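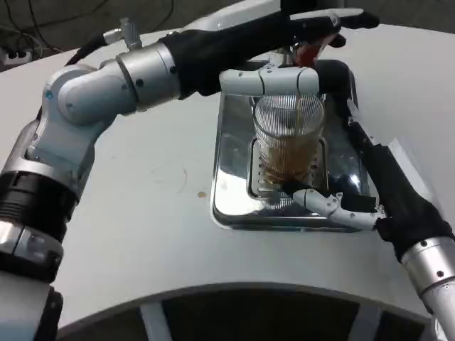
Figure 5.1 Two arms at a pouring task. One hand holds the container, the other supports the glass on the slotted tray.

Previous | Contents | Next | Glossary

Chapter 5
Comparing Hands and Grippers

In Chapter 4 we chose an arm by its reach and its payload. These values are printed in the data sheet, and two arms can be compared at a desk. With hands it is more difficult. A data sheet gives the closing force and the number of joints, but it does not tell how the hand will behave with a smooth glass that has ridges on its side.

For this reason the present chapter begins with a task. Pouring a drink is a good test, as it asks for different things from each hand. The hand with the container must keep its grip while the wrist turns. The supporting hand has less movement to make, but it must not push the glass over. In Figure 5.1 the fingers go around the container, while the thumb of the second hand lies across the front of the glass. These are two different grasps, and they should get separate scores.

The tests in this chapter follow the plan which Toivo Hakala wrote for the Tretuddale laboratory. He compared the Zimness five-finger hand with the Tenach parallel gripper, both on the same pair of arms and with the same Sachdeva controller. Each hand made 14 trials with each glass. Between trials the glass was put back to a marked position and the tray was wiped.

Hakala first let the operators practice as long as they wanted. Later he changed this rule, and every operator received 12 minutes per hand. The early results are therefore left out of Table 5.2.

Before you read further, please note what was kept constant: the arms, the controller, the glass, the amount of liquid and the height of the tray. If you change the hand and the controller on the same day, you will not know which one made the difference.

Section 5.1 defines the grasp types. Section 5.2 explains how to score a spill. Gloves and finger covers, which change the friction very much, are treated in Section 5.3.

Related chapters
Chapter 4: Arms, Reach and Payload
Chapter 6: Where to Mount the Camera
Appendix B: Blank Score Sheets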